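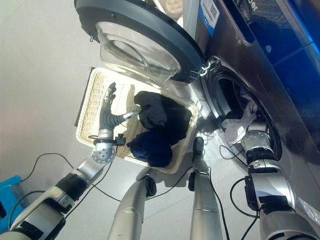
Chapter 7
Laundering Household Textiles

Laundering is the oldest and most frequent form of textile care, and it is the form in which most damage to household fabrics occurs. Each stage of the work, from the collection of soiled articles to their return to the shelf, places some strain on the fiber, and the purpose of sound practice is to keep that strain as low as the soil will allow. The stage treated first in this chapter is loading, which receives less attention than it deserves in most household manuals. With the door of a front-loading machine swung fully open, the black rubber gasket that rings the drum opening is exposed, and a light article, such as the crumpled white cloth bunched near the lower lip of the opening, can easily come to rest close to it. An article in this position should be moved well back into the drum before the door is closed. Thin fabrics are at greatest risk, as a fold caught between the gasket and the door glass may be creased, marked, or torn.

The earlier chapters of this unit described the properties of fibers, yarns, and finishes. Students should now be able to name the common household fibers and state how each responds to water, heat, and rubbing. Chapter 7 applies that knowledge to the daily work of the laundry area. Chapter 8 continues with drying and pressing, and Chapter 9 with the removal of stains that ordinary washing does not affect.

Learning Objectives

After completing this chapter, the student will be able to:

Sort a mixed household load by color, fiber, weight, and degree of soil.
Read a care label and select a wash temperature, cycle, and spin speed that agree with it.
Load a front-loading machine to the proper level and inspect the gasket before and after use.
Measure detergent according to load size, soil, and water hardness.
Explain the effect of spin speed on drying time and on creasing.
Keep a laundry record in the form shown in Appendix C.

Key Terms

agitation
bleeding
care label
colorfast
drum
gasket
pilling
residue
soil level
spin speed
water hardness

7.1 The Laundry Area

A laundry area may be a separate room, a closet, a corner of the kitchen, or a section of a bathroom. Its size matters less than its order. The worker should be able to bring soiled articles in, sort them on a clean surface, load the machine, and remove the finished load without carrying clean articles past soiled ones.

The clothes basket is the principal piece of loose equipment. Baskets are sold in plastic, cloth, wire, and wicker. A wicker basket is light and admits air through its sides, which helps to prevent a musty odor when articles must wait for a day before washing. Its weave should be examined from time to time for broken ends, as a single sharp end can pull a thread in knitwear or hosiery. Where the weave has become rough, a removable cotton liner is recommended. The liner should be washed with the household towels. Wicker baskets should not be used for wet articles.

The basket should stand close enough to the machine that articles can be passed from one to the other without being dropped on the floor. In homes where the machine is set at floor level, a low stool or bench beside it will raise the basket and reduce bending. The path of the open door must be left clear. Most front-loading doors are hinged on one side only, and an area planned without regard to the hinge will be awkward for as long as the machine remains in it.

7.2 The Front-Loading Machine

In a front-loading machine the drum turns on a horizontal or slightly tilted axis. Articles are lifted by ribs inside the drum and fall back into a shallow quantity of water. This lifting and falling supplies the agitation. The method uses less water than a full tub and is generally gentle, provided that the drum has not been overfilled.

Four parts of the machine concern the household worker directly. The door and its glass close the front of the drum. The gasket forms a watertight seal between the door and the body. The dispenser drawer holds detergent and softener in separate compartments. The control panel sets the cycle, temperature, and spin speed. The names given to cycles differ among manufacturers, and students should consult the manual for the machine in use before relying on the name alone. A cycle called "Delicate" on one machine may spin faster than a cycle called "Hand Wash" on another.

The gasket requires regular care. Lint, hair, coins, and small articles such as infant socks collect in its folds. It should be wiped with a damp cloth after the last load of the day, and the door should then be left slightly open so that air can reach the drum. In homes with small children or pets, the door should be left open only where the area can be closed off.

7.3 A Household Study

The reading that accompanies this chapter is drawn from the Ellamero Household Survey, conducted under the direction of Clyde Benavides. The survey collected laundry records from 238 households over a single April. Each household entered every load it washed, giving the cycle chosen, the kind of articles washed, and any article found damaged afterward. Rafferty Haddad, who prepared the records for classroom use, removed incomplete entries and arranged the remaining 1475 loads by cycle and fabric type.

Students will find that damage was reported in 99 of these loads. The most common entry was color transfer, usually from a new dark article washed with lighter ones. Snagging was next. The records do not show whether each article was sound before it was washed, and this limit should be kept in mind when the tables are discussed in class.

7.4 Preparing the Load

Preparation begins at the basket. Pockets are emptied, zippers and hooks are closed, and buttons are left unfastened so that the stitching is not pulled. Knitted garments are turned inside out to lessen pilling. Small or fragile articles are placed in a mesh bag.

White articles are washed apart from colored ones. Among the colored articles, new garments in dark blue, red, or black should be washed alone for the first two washings. Heavy articles, such as denim and bath towels, should not share a load with thin blouses or sheer curtains. The heavier cloth rubs against the lighter, and the two will not dry at the same rate.

Articles are placed in the drum one at a time and loosely. A large sheet should be gathered in folds and never rolled, as a rolled sheet tends to trap smaller articles inside it. For an ordinary cotton load, a hand's width of space should remain at the top of the drum. Loads of wool or delicate fabric should be smaller, in keeping with the manual. Before closing the door, the worker should run a hand along the lower part of the gasket and confirm that no cloth lies across it.

Preparatory Activity

Before the first laboratory period, each student should examine five articles from the home laundry. For each article, record the fiber content, the care symbols, the color, and the soil level. Decide which of the five could be washed together, and write a short paragraph defending the decision. Bring the record to class for use with Section 7.5.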